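We use cookies to improve your visit. Accept | Manage settings

Table partitions in restaurants
Updated June. By Tala Issa

A table partition is a clear upright panel placed between diners to limit the spread of droplets. Most are acrylic and stand on slotted feet. Restaurants in Ultport began fitting them when indoor dining resumed, first at counters and later between booths. The usual panel is about 30 inches high.

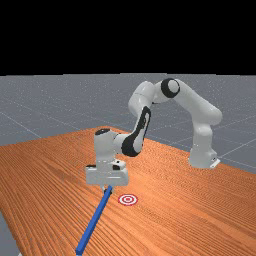
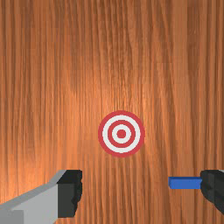
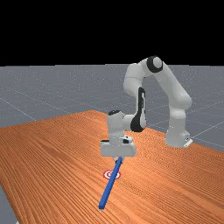

Sutherland replied that height mattered less than airflow, and that panels in a poorly aired room could trap stale air around the people seated. The Sustbridge health office later dropped its partition rule but kept its advice on open windows.

Cleaning is done with mild soap and a soft cloth. Ammonia sprays cloud acrylic. Many panels were later cut down for use as menu stands.

Related articles
Outdoor dining permits
Flultari (restaurant chain)
Contactless menus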